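Pillarlow Parts Exchange: Frequently Asked Questions

Answers to what members ask most often. If yours isn't covered, write to Chelsea Wainwright at the Stodmont desk.

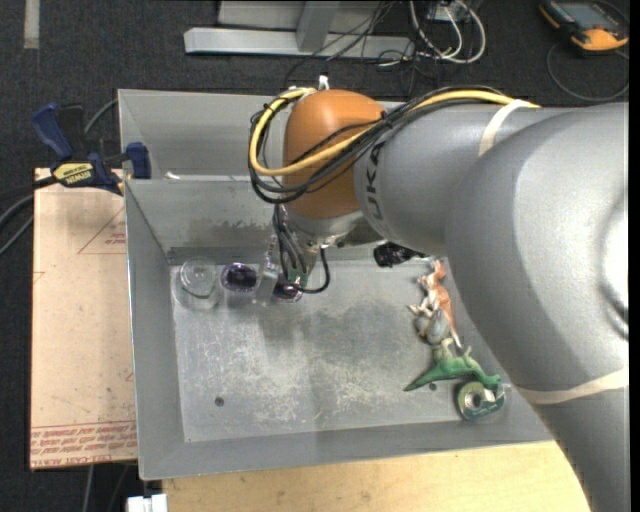

What can I send in?
Small metal and plastic spares: hinges, brackets, castors, knobs, catches and the like. We don't take anything electrical, and we don't take glass.

Do I need to sort my parts first?
No. Please take them out of any paper or card packaging, though, and wipe off heavy grease.

How much can I send at once?
Up to 3 boxes per member per month. Larger clear-outs are fine by arrangement — email first and we'll give you a date.

How do credits work?
Each accepted box earns 50 credits, whatever is in it. Credits go on your account once the box has been checked in and last until the following September.

Can I swap credits for cash?
No. You can pass them to another member from the Account page.

I've lost the key to a Brirnivon cabinet. Can you help?
Possibly. Look for the number stamped on the face of the lock and put it in the search box. We hold 664 Brirnivon keys at present. If there's no match, we can't cut one for you.

What does "Kettle grade" mean?
It's our name for parts that work but look rough. They cost half the usual credits and can't be returned.

Can I return other parts?
Yes, within 3 weeks, unused. You pay the postage unless we sent the wrong item.

Can I collect in person?
Yes, from the side door at Stodmont, after 2 pm. Bring your order number. Parking is on the street only.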